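Kobori Adds Free Candidate Search for Recruiters

November 27, 2021

Kobori has opened its candidate search tool, Grurkent, to recruiters at no charge. Users get 600 profile lookups a month and can pull results from 13 job networks.

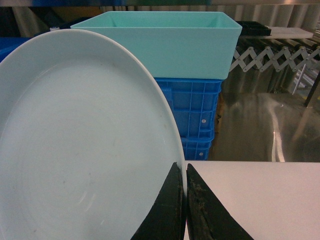 A round white plate.

Product lead Kavinda Ekanayake said testing began in September with 87 recruiters. Saved searches are limited to two per account. A paid version is planned, but Kobori has not set a price.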